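Antes de comprar um robô para a casa, faça contas à oficina

O preço da etiqueta é a parte simpática. No orçamento da Zostar que me chegou em novembro, o braço vinha em letras grandes e a instalação numa nota de rodapé: 982 euros, sem deslocação. Peça sempre o total por escrito.

Algumas dicas, pagas do meu bolso:

Meça o chão livre antes de medir a carteira. Dois braços precisam de espaço para abrir, e as pernas da mesa não se desviam por cortesia.

Pergunte pelas garras de substituição. A Kassab cobra 407 euros o par e demora 21 dias a entregar, tempo de sobra para reencontrar a vassoura.

Guarde uma verba para cabos, calhas e abraçadeiras. Eu não guardei.

Teste com o lixo que tem em casa. O vendedor da Prirkov trouxe uma bolinha de papel muito bem-educada; a minha cozinha produz outra coisa.

Escolha um cabo de vassoura que a garra feche bem. Eyerusalem Alemayehu, que me vendeu a garantia alargada, recomenda experimentar na loja. Levei a vassoura no autocarro.

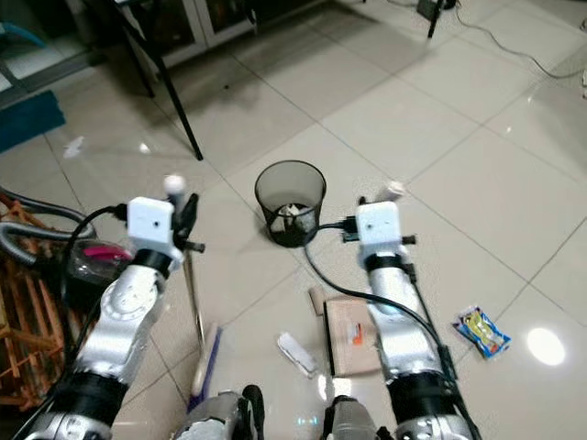

Vassoura na garra esquerda, cesto de rede preta a meio do chão e um lenço amarrotado ainda por apanhar.

Quanto à manutenção, a Rarkholm propõe 2 visitas por ano. Aceite a primeira e negoceie a segunda. Para o azulejo brilhante, a esfregona continua a sair mais barata.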